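Facilities > Shared Rooms > Walkthrough Checklists

Girkmont Building, Second Floor: Meeting Room Safety Walkthrough
Aug 18, 2019, by Bijan Rashti

Great round this time! Euan Moncrieff came along with the clipboard, and we got through 11 rooms before lunch. The full list is on the shared drive. These are the comments for the big meeting room, which has improved so much from the June visit that I wanted to write it up properly.

EXITS
[x] Both doors open fully. The hallway door used to stick and now swings beautifully.
[x] Exit sign lit, test button works.
[ ] Evacuation map by the door. It still shows the old stairwell! New print ordered.

FIRE
[x] Extinguisher tag 3226, gauge in the green, pin and seal in place.
[x] Smoke detector tested, good and loud.

FLOOR AND CABLES
[x] Carpet seams flat.
[x] Floor box lid closes flush (thank you, Hurnen, for the quick repair).
[ ] Projector cable crosses the walkway. Needs a cover strip, the wide kind.

TABLES AND SURFACES
[x] Large table steady, no wobble when leaned on.
[x] Edges smooth, no chips or splinters.
[ ] Packaging cleared away. See comment.

Comment: plastic film is slippery underfoot once it gets to the floor, so please bin it as you unpack. The tabletop itself is in lovely shape.

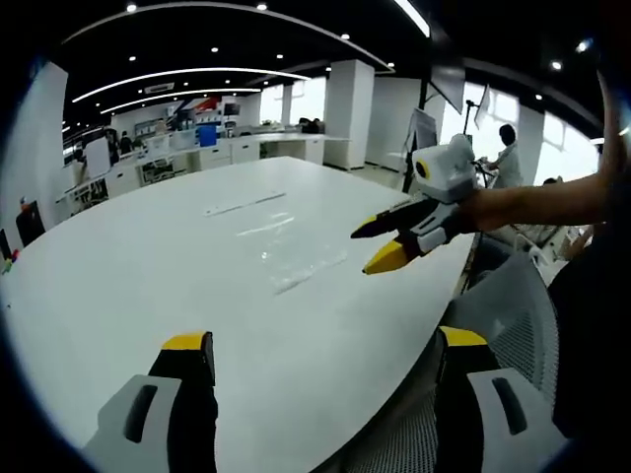 Item 4, large table: clear plastic film and strip on the surface.

AIR AND LIGHT
[x] All ceiling lights working, no flicker.
[x] Vents clean. Euan got up on the step stool and checked every one.
[ ] Window blind cord hangs too low. Wovetti to fit a cleat.

Comment: four items open, down from 17 last time, and all of them are easy. I'd love to see this room fully checked off on the next round. Send fixes to me or leave a note at the front desk.

Recent checklists
Monti Kitchen: Appliances and Outlets
Stairwells and Handrails
Loading Door, Ground Floor
First Aid Cabinets: What to Restock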